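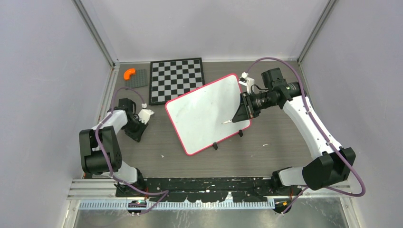
Wie bekommt man eingetrocknete Stiftspuren von einem kleinen Whiteboard wieder ab?
Mit einem feuchten Mikrofasertuch und einem Tropfen Spülmittel, danach trocken nachwischen.

Purnix Schreibtafel mit rotem Rand im Test

Die Tafel hat abgerundete Ecken und einen pinkroten Rand, an der unteren Kante sitzen zwei kleine schwarze Klammern. Ich benutze sie seit Dezember für Einkaufslisten und Spielstände. Bestellt habe ich bei Ziltgate, geliefert wurde nach 3 Tagen.

Die Stifte von Zindton schreiben darauf sauber und lassen sich am selben Tag trocken abwischen. Nach einer Woche bleiben leichte Schlieren zurück. Die Klammern halten einen dünnen Stift, ein dicker rutscht heraus. Zum Aufhängen lag bei mir nichts bei.

Für 11 Euro geht das in Ordnung. Ich ziehe einen Stern wegen der Klammern ab.

4 von 5 Sternen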